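Management at Kandia have a new word for what we do upstairs, and the word is "teaching". You take the grippers, you put a thing away, you do it again. Kenta Okabe did 76 goes before lunch and was told 80 would have been nice, which is how teachers are always spoken to, I suppose.

Vollen's sales people promise it will free us from the dull jobs. Maybe. So far the dull jobs have gone nowhere and we've gained a duller one on top. Hussam Azar asked at the March meeting who gets the saved hours, and was told it was a great question. He's still waiting for the great answer.

I'd mind less if the pay slip had noticed. It hasn't, and I've looked twice. 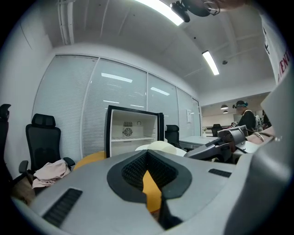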